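Pantry and kitchen tips, the April tidy-up edition

Back again. Long list this time, no particular order, been scribbling these on the back of envelopes since the cupboards got out of hand. Skip to whatever you need.

Start with one shelf. Not the whole pantry. One shelf, everything off, wipe it, everything back that deserves to go back. Kettle on. Then decide if you can face a second.

Wiping down: warm water, squirt of dish soap, dash of white vinegar. Dry it properly after. Old tea towel is fine. Anything in cardboard goes back last, damp shelf and a box of cornflour is a bad mix.

Sticky rings from the honey jar. Hot cloth laid over the spot, leave it while you do something else, wipes straight off. Then stand the honey on a saucer or a jar lid. Same goes for golden syrup, molasses, soy.

Flour. Freezer for a few days when you bring it home if you've ever had pantry moths. Then an airtight tub. Bay leaves in the tub, my mother swore by them, can't say I've seen proof but they smell nice.

If you HAVE got moths: everything out, every bag checked, look in the folds and under the lids. Vacuum the shelf-pin holes. People forget the holes. Empty the vacuum outside straight away.

Labels. Masking tape and a marker. I had a Fukusix label maker for years and the tape cartridges cost more than the flour did. Write what it is and the month you opened it. On the lid if it lives in a drawer, on the side if it lives on a shelf.

Spices: away from the stove. I know, it's handy there. Heat and steam kill them. Give the jar a sniff, if you get nothing you'll taste nothing. Whole ones keep a lot longer than ground so buy whole cumin and coriander and bash them yourself.

Don't shake the jar over a steaming pot either, tip it into your hand or a spoon first. Clumped paprika, thats how it happens.

Tins: newest at the back, oldest at the front. Every time. Takes ten seconds when you're unpacking the shopping and saves finding a tin of chickpeas older than the dog. Bulging or leaking, bin it, don't open it to check.

Tomato paste. Recipe wants a spoonful, the tin holds a cup. Freeze the rest in spoonful blobs on baking paper, then into a bag once they're hard. Goes straight into the pan frozen.

Pouches and squeezy packs. More and more sauces come this way and they can be a pain, they slump and slide and end up lying on top of each other. A few things that help:

Stand them up, cap on top, fronts facing you. Like books, sort of.

Keep the same kind together. Spares in a row at the back, the one you're on at the front.

If they won't stand, narrow tub or a cut-down milk carton, two or three to a tub. A Skasis file holder turned on its back works too if your shelf is tall enough.

Sauce once opened goes in the fridge, unless the pack says otherwise. Wipe the spout before the cap goes back on or it glues itself shut. 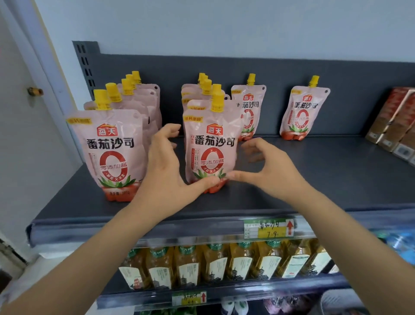
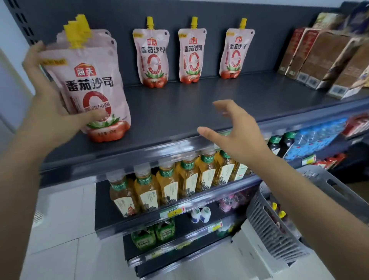

Tomato ketchup in spouted pouches, stood upright on a grey shelf with the labels facing out.

Getting the last bit out of a pouch: lay it flat on the bench, run the back of a butter knife from the bottom up to the spout, fold the empty part over, clip it with a peg. For the very last bit, splash of water or vinegar in, cap on, shake, pour into whatever's on the stove. Stew, baked beans, meatloaf mix. A 300 g pack gives up a surprising amount this way.

Quick sauce while we're on it. Ketchup, splash of Worcestershire, brown sugar, cider vinegar, pinch of mustard powder. Simmer till shiny. Brush on sausages or chicken thighs near the end of cooking, it'll burn if it goes on early.

Tomato stains on plastic tubs: rinse in COLD water first, then soap. Hot water sets it. If it's already orange, bicarb paste, leave it an hour, then out in the sun for the afternoon. Next time wipe a film of oil round the tub before the sauce goes in.

Tomato on a shirt, same idea. Scrape, cold water from the back of the fabric, dab of dish soap, wash as normal. Check it before the dryer. Once it's been through the dryer you've bought yourself a painting shirt.

Shelves. Adjustable ones are worth having but only if you do adjust them. Measure your tallest bottle and your most-used jar, set the gaps to suit, leave a hand's height over the top so you're not scraping your knuckles. My pantry is a Bolosent flat-pack and it had four shelves all spaced the same, which suited nothing I own. Moved one up, one down, half an hour, different cupboard.

Heavy stuff low. Oil, rice, the big flour tub, the slow cooker. Things you use daily between hip and shoulder. Top shelf for the Christmas tins and the fondue set.

Metal shelving in a garage or laundry: fix it to the wall. One screw and a bracket will do it. Do this before you load it, not after. Drop the shelf clips in and give each one a tap with a rubber mallet, check they've all seated.

Slippery shelf? Non-slip matting, the roll kind, cut with kitchen scissors. Mine was off the Kollár market stall and has lasted. Washes in the sink.

Little raised lip at the front is handy for round jars. You can fake one with a length of dowel and two blobs of removeable putty.

Deep shelves swallow things. Shallow tray at the back, pull the whole tray out to see what's there. Baking tins past their best make good trays. So do the lids off storage crates.

Onions and potatoes, seperate. They set each other off. Potatoes in the dark, paper bag or a hessian sack, not plastic. Onions want air, an old pair of clean stockings hung on a nail is ugly and works.

Brown sugar gone to brick: slice of bread in the tub overnight. Or a damp terracotta disc if you're fancy. In a hurry, damp paper towel over the bowl and short bursts in the microwave, keep watching it.

Salt clumping: few grains of rice in the shaker. Old one but a good one.

Cooking oil goes off quicker than you'd think. Smells like crayons, chuck it. Not down the sink. Into an old jar, lid on, in the bin.

Jar lid stuck. Rubber glove. Still stuck, hot tap over the lid. Still stuck, tip of a teaspoon under the rim and lever gently till it pops.

Smelly jar you want to reuse: bicarb and hot water overnight, rinse, dry with the lid off. Lids hold the smell worse than the glass does. Pickle lids are beyond saving, use them under plant pots.

Shopping list on the inside of the pantry door. Pencil on a string. When you open the last one of something, that's when it goes on the list, not when it's empty. Fixed half my problems in this kitchen.

And don't buy in bulk just for the price. If you've got more than you'd use before the date, it wasn't cheap. Split a case with the neighbour.

Couple from the mail bag to finish. Reader with a squeaky pantry door: rub a candle stub on the hinge pin, open and shut a few times. Reader with ants: find where they're coming in, wipe the trail with vinegar, seal the gap with a bit of caulk. Cinnamon on the sill does nothing in my house but plenty of you say otherwise so give it a go.

Freezer next time. Send me your freezer-burn questions and anything you know about getting peas out from under the bottom drawer.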